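**From the Pallham Kitchen Circle: on cooking flatbread, and on waiting**

Dear members,

Asabe Dauda asked me to write a few words for the August newsletter about our flatbread evening, and I accepted before I thought about my English. Please forgive the mistakes. I will try to write it in the same order as I teach it.

The dough is simple. For one household I use 264 grams of plain flour, a level teaspoon of salt, two spoons of oil and warm water. I do not write the quantity of water, and several of you have complained about this. But each flour drinks differently. The flour I buy from the mill shop in Marnstead needs more than the supermarket one, and in a damp week both need less. Add the water slowly with one hand and mix with the other hand. When the dough stops sticking to the bowl and still sticks a little to your fingers, you should stop adding.

Knead it for 12 minutes. I know this is long. Seren Rosser kneads for five minutes and says there is no difference, and we have tasted her bread next to mine, and I must admit that her bread was good. I still prefer the long kneading, and my mother would not forgive me if I wrote something else.

Then comes the rest. Cover the bowl with a damp cloth and leave it for 30 minutes. Many people try to save time at this point. They roll the dough immediately, it shrinks back like elastic, and they push harder with the rolling pin and become angry with it. After the rest the same dough opens almost by itself. You can wash the dishes during this time, or prepare the filling.

For the filling we used spinach, onion and white cheese. Salamatu Yusuf made a second one with potato and a lot of black pepper, and this one was finished first. Please press the water out of the spinach with your hands, and then press again. A wet filling makes holes in the bread. 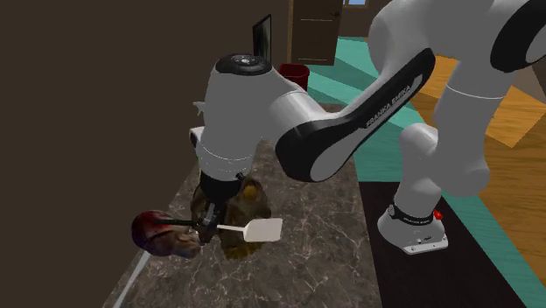 *A spatula held over a stone-patterned countertop.*

Now the turning, about which I received the most questions. The pan must be dry and quite hot. Put the bread on it and do not touch it until you see small bubbles on the top side. Then bring the spatula under the bread from the side, low and flat, until it is past the middle. If you lift too early, only the edge comes up and the bread folds on itself. Turn it once. The second side needs less time than the first. When you take it off, brush it with melted butter and cover it with a towel, so it stays soft while you cook the others.

A thin spatula is better than a thick one. It does not need to be expensive. Mine is older than my son, and its handle was already repaired two times.

Some corrections to the sheet that was given out at the evening. The oven temperature at the bottom of the page belongs to another recipe, and you can cross it out. Also I wrote "one spoon of yeast" in the list. There is no yeast in this bread. Rakiya Jibrin noticed it when she was already home with the yeast in the flour, and she told me that her bread became very tall. She ate it with soup.

If you have dough left, it keeps until the next day in the refrigerator in a closed box. Take it out one hour before rolling. I do not recommend to freeze the raw dough, but the cooked breads freeze very well if you put baking paper between them.

The next evening is on Thursday at half past six, in the upstairs kitchen at Trarholm. The subject is lentil soup, and the teacher will be Mrs. Effiong. Please bring your own apron and a container with a lid. The place on the street is small, so if you come by car, it is better to share with somebody. There is still space for four people. Write your name on the paper by the door or tell Asabe.

The recipe sheet with the corrections is now printed again. We made 100 copies, which is too many, so please take one also for your neighbor.

With warm regards,
Berkay Karaca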